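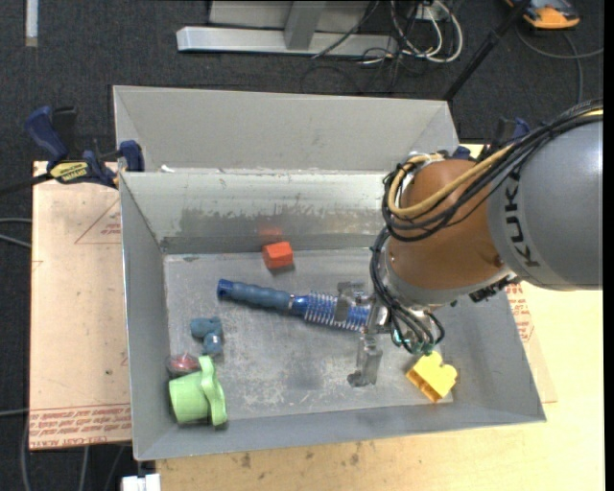 Tuesday, 9.40 pm

Drove to Dunbar this morning for the dentist. Left at seven and got there with 17 minutes to spare, which I spent in the car eating a banana, then realized I hadn't brought a toothbrush. One filling, lower left. The bill was $200 after the plan paid its share. My lip was numb until lunch, so I had soup at the bakery and got most of it down me.

On the way home I took the Pornerham road to see whether the bridge was open yet. It's down to one lane and the light takes forever. The river is high for March and a grey colour, with ice still along the north bank. Saw two geese.

Stopped in Falby for milk, furnace filters and stamps. The filters were the wrong size again. I have written the right one on the inside of the cupboard door.

The odometer read 547 on the trip counter when I pulled in, so the oil change can wait until next week.

Supper was eggs. Called my sister at eight and we talked about the cottage roof. She wants it done in metal and I would sooner patch it for another year. We left it there. Minus 10 tonight, so I've plugged the car in. Garbage goes out tomorrow.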